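Gretari Large Print Hymnal, reviewed by Fathima Marikar

Our congregation bought 26 copies in December to replace a set with broken spines. The type is easy to read from the pew, even for those of us past 70. There are 1,098 hymns, and the Advent and Lent sections are strong.
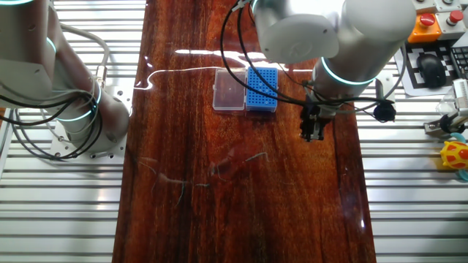
The binding stays open on the organ without a clip. My main complaint is the index, which lists first lines only, so finding a tune by name takes too long. It's also heavy, and a few members went back to the old book for standing hymns. I'd still buy it again for the Easter music.

Four stars out of five.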